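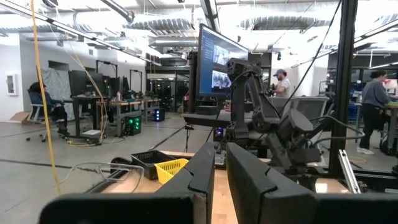

How long should you keep your old tax papers? Longer than you want to, and not nearly as long as my mother did.

She kept hers for 36 years, in shoeboxes, in a hall closet in Medard that had not held a coat since I was in high school. When she moved to a condo last January, my brother-in-law Brock Kowalchuk and I were handed the job of thinning them out. We set aside a Saturday. It took 2 months.

41 shares · 2 comments

The trouble with old paper is that it won't stay dull. You sit down to shred a hydro bill and find it stapled to a recipe for date squares. I lost an afternoon to the 2310 dollars my father spent on a used outboard motor, a figure my mother had underlined twice and, in a later pen, once more.

Ifeoma Adeleke, a bookkeeper in Vurkoria who sorts out other people's closets for a living, told me her clients fall into those who keep everything and those who have had a basement flood. She recommends one folder per year and a firm date in the calendar for getting rid of the oldest. I asked whether she does this at home. She offered me more coffee.

Brock, meanwhile, bought a shredder. It jammed on the second box - a warranty booklet for a toaster - and he finished the rest by hand at the kitchen table, in front of the hockey game, with what I can only call enthusiasm.

My mother has since asked for the toaster booklet.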